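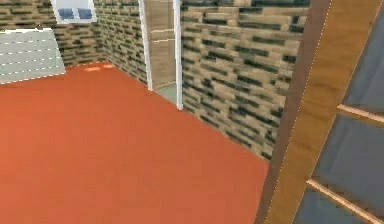
October, bench notes, dive shop workshop

Started 6:30 a.m. with the two regulators that came back from the Okoth wall trip. Both owners had the same complaint, a slow hiss from the second stage at depth that went away on the way up. I love a fault like this one!

First one, on the bench at 12 minutes: intermediate pressure creeping up after each purge. It settles, sits for a bit, then climbs again. High pressure seat, I'd bet lunch on it. Opened the first stage and there was a lovely clean ring worn into the seat, deeper on one side. New seat in, new o-rings, put it back on the gauge and left it alone while I made coffee. Needle hadn't moved when I came back. Gorgeous.

Second one was a different animal. IP rock steady, so the leak had to be further down the line. Lever height was a touch high and the orifice had a tiny nick, the kind you only find with the loupe (Rehema found it, I'd looked straight past it twice). Polished it, didn't like the result, replaced it. Cracking effort is now nice and light with no free flow in the dunk tank.

Rehema Mabula took both out to Farkum reef on the afternoon boat. Max depth 18 meters, water 78 degrees, 6 of us on board counting the skipper. She swapped regs on the surface between dives and says she couldn't tell them apart, so that's the result I wanted. She also got a turtle and a very relaxed wobbegong under the ledge by the mooring, and I got to hear all about it while rinsing gear. Jealous!

Still to do:
Order more seats, we're down to the last bag.
Stavier gauge reads a hair low against the shop one. Check it before anybody trusts it.
Ask the Irndale folks how they rinse after a wall day. Found salt under the dust cap on both sets.
Loupe needs a new home where I can find it.

Compressor filter is due, doing that first thing before the tanks go on.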